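4. 双腕セルの設置と日常の手入れ

本章では、Vulero双腕セルのアームを卓上に設置したあとの配線、手首カメラの取り付け、軟質材(モデリング用粘土など)を扱う作業の準備、および作業後の清掃について説明します。架台の組み立てと電源の接続は第3章を参照してください。制御ソフトStonduvoraの操作については別冊にまとめてあります。

4.1 作業を始める前に

注意:アームの可動範囲に手を入れる作業は、必ず左右両方のアームの電源を切ってから行ってください。片側だけを切った状態では、もう片側が復帰動作で動くことがあります。

注意:電源を切ると関節の保持力がなくなります。切る前にアームを休止姿勢に戻すか、前腕を手で支えてください。

用意するもの
・六角レンチ(付属)
・面ファスナー式の結束バンド
・乾いた不織布、中性洗剤を薄めた液
・柔らかい毛のブラシ
・プラスチック製のへら

4.2 ケーブルの取り回し

(1)左右のアームを休止姿勢にし、電源を切ります。
(2)手首カメラのケーブルを前腕に沿わせ、結束バンドで仮止めします。
(3)肘と肩の部分では、ケーブルに余裕を持たせて上側にループを作ります。ループが小さいと、肘を伸ばしきったときにコネクタが引っ張られます。
(4)手で関節をゆっくり端から端まで動かし、ケーブルが張る箇所、関節に挟まる箇所がないことを確かめます。
(5)問題がなければ本止めします。バンドは指で少し回せる程度の締め具合にします。
(6)卓上に下りるケーブルは作業皿から離し、天板の外側に向けて逃がします。

補足:ケーブルが天板の上を通る場合、清掃のたびに位置がずれます。位置を決めたら天板の端で固定してください。

4.3 手首カメラの取り付け

(1)カメラを手首上面の取付座に載せ、ねじを仮締めします。
(2)Stonduvoraの「カメラ確認」画面を開き、左右の映像を並べて表示します。
(3)グリッパの指先と作業皿の中央が両方とも映る角度に合わせます。
(4)ねじを対角の順に本締めします。締めすぎると樹脂側のねじ穴が傷みます。
(5)映像を見ながらグリッパを開閉し、指先が画面の外に出ないことを確認します。

補足:角度を変えたときは、左右どちらか一方だけの変更でも校正をやり直してください。校正の一致率が90%を下回る場合は、レンズの汚れとねじの緩みを先に調べます。

4.4 作業皿と背景の準備

作業皿には縁のある丸いステンレス皿を使います。縁があると、切りくずが天板に落ちにくくなります。ステンレスは照明を反射するため、カメラ映像に強い白とびが出るときは皿を替えずに照明の向きを変えてください。

(1)天板を拭き、皿を両アームの中間に置きます。
(2)左右のグリッパを順に皿の縁の上まで移動させ、どちらも無理のない姿勢で届くことを確認します。
(3)セルの奥に白い布を垂らします。多少のしわは認識に影響しませんが、布の下端がアームに触れないようにしてください。
(4)材料を皿の中央付近に置きます。
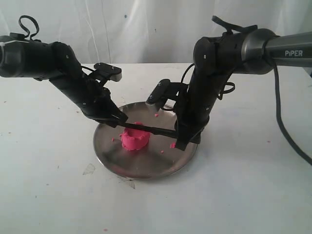

4.5 両手持ち工具の動作確認

棒状の工具を左右のグリッパで持って材料を押す、または切る動作では、両腕の高さのずれがそのまま工具の傾きになります。材料を入れ替えたときと、グリッパの指先を交換したときは、次の手順で確認してください。

(1)材料を載せずに、左のグリッパで工具の端をつかみます。
(2)右のグリッパを反対側の端に近づけ、低速でつかみます。
(3)速度設定を28%にし、工具を皿の上方で上下に動かします。
(4)工具がたわむ、または指先の中で回る場合はただちに停止し、つかむ位置を端から内側へ移します。
(5)材料を載せ、工具の先端や指先が皿に当たらない高さで一度だけ押し下げます。
(6)異常がなければ速度設定を80%まで上げて同じ動作を繰り返します。

注意:押し下げの途中で非常停止をかけた場合、工具に力がかかったまま止まることがあります。左右同時にグリッパを開かず、低速で上方へ逃がしてから片側ずつ開いてください。

4.6 作業後の清掃

軟質材のかけらは、乾くと硬くなって指先の溝に残ります。連続運転をする場合も、材料を交換するたびに(3)と(4)だけは行ってください。

(1)アームを休止姿勢に戻し、両方の電源を切ります。
(2)皿を外し、へらで材料を集めます。金属製のへらは皿に傷を付けるので使わないでください。
(3)グリッパの指先に付いた材料をブラシで落とします。
(4)天板に散った細かいくずを不織布で拭き取ります。古いテープの切れ端も同時に取り除きます。
(5)天板に色が残ったときは、薄めた中性洗剤を布に含ませて拭き、そのあと乾拭きします。
(6)アームの外装は乾いた布だけで拭きます。液体を直接吹きかけないでください。
(7)カメラのレンズ面を別のきれいな布で拭きます。

4.7 週ごとの点検

点検は毎週水曜日など、曜日を決めて行います。

・外装のねじ:緩みがないか、指で触れて確かめます。緩んでいれば付属のレンチで締めます。
・ケーブルのループ:被覆の擦れ、折れ癖がないか見ます。擦れがあれば結束位置を変え、芯線が見える場合は使用を中止します。
・根元の固定:アームの根元を両手で軽くゆすり、がたつきを調べます。
・指先:閉じたときに左右の面が平らに合うか確認します。
・背景布:汚れが目立つときは洗うか交換します。

4.8 困ったとき

材料が指先に付いて離れない
指先の表面に古い材料が残っていることが多いので、4.6の(3)を行います。それでも付く場合は、指先カバー(Nirkon製の交換品)を新しいものに替えてください。

工具が斜めに下りる
左右の原点がずれています。両腕を休止姿勢に戻し、原点復帰をやり直します。

エラー97が表示される
手首カメラの映像が途切れています。電源を切ってコネクタを差し直し、肘のループが張っていないか確認してください。再発するときはケーブルを交換します。

交換部品の注文先は、巻末のSandovalサービス窓口の欄に記載しています。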